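Old desktop tower, heatsink off - do I need to take everything else out before I put the cooler back?
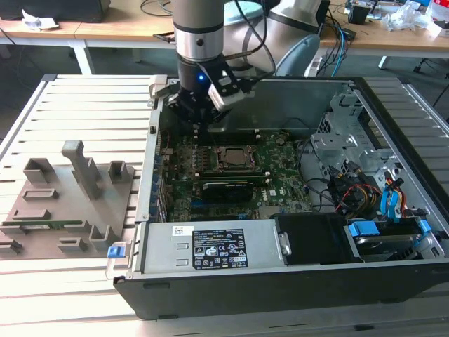

The tower on its side with the cover off.

Asked in: Computers and Repairs, Zistton Community Help

Hello all, and thank you in advance for reading, as I do tend to go on a bit. I picked up an older Dell desktop from the Saturday market in Divton, mostly so the children have something to do homework on. It was very dusty and the fan roared like a hairdryer, so I've been giving it a proper clean. I laid it on its side, got the cover off, and took the big cooler off the processor to get at the fluff in the fins. I've wiped the top of the processor clean and it's a nice bare silver square again, still in its socket with the bracket round it.

My question is in two parts really. First, can I put fresh paste on and refit the cooler with everything else left where it is? There's a graphics card just below the socket and it feels a bit cramped for my hands. And second, there are two blue SATA cables hanging down the right-hand side and a bundle of red, yellow and black wires curling about by the metal drive cage. Is it all right to leave them like that or should I be tidying them up? My brother-in-law says messy cables make a computer hot, but he says a lot of things.

I have a little tube of Pretilura paste that came with a screwdriver set. No idea if it's any good.

3 answers

Answer 1 (accepted)

What a lovely thing to do for the children, and well done for getting this far! The short version is yes, you can leave nearly everything in. The motherboard stays put, the power supply stays put, and the drives can stay in their bays.

I would take the graphics card out though, if you feel at all cramped. Undo whatever is holding its bracket at the back of the case, look for a small catch at the end of the slot, press that and lift the card straight up. Put it somewhere clean - I use a folded tea towel, though I believe the proper people use the special bags. It's a two-minute job and you won't be forever bumping your knuckles on it.

Make sure the mains lead is out before you start, hold the power button in for 10 seconds, and touch the bare metal of the case now and again while you work. Then a blob of paste the size of a small pea in the middle of the processor. Please don't spread it with your finger, I did that with my first one and was finding grey smudges on the kettle for days. Lower the cooler straight down, and if it has four screws do them a little at a time, going corner to opposite corner, until they're all snug. Don't forget to plug the cooler's fan back in! I have done that too, and got a very stern message on the screen.

As for the wires, I'd gather the coloured ones with a soft tie and tuck them beside the cage, well clear of any fan. Check both ends of the blue cables are pushed home while you're there. They get tugged very easily when you're dusting.

Answer 2

Paste is fine. They're all much the same for a homework machine.

Answer 3

Agree with most of the above, but I'm not sure cables make much difference to heat in an office tower like this. I tidied mine (an old one from the Zakaria clear-out shop) and it dropped 3 degrees, and I'd cleaned the fan the same afternoon so who knows. What did help was the power supply. Short puffs of air through the vents from outside, with the machine off and unplugged. Never open the power supply itself, it can hold a charge.

Also, those blue plastic tabs by the hard drive bay are for getting the drive out. On mine you squeeze them and the drive slides free, and there was a carpet of fluff under there. Worth a look while the cover's off.

Comment from the asker

Thank you, all of you! Card came out with no trouble once I found the catch. I'm going to do the paste after tea when the table is free, and I've got some of those soft ties left over from the garden peas, which I hope will do for the wires.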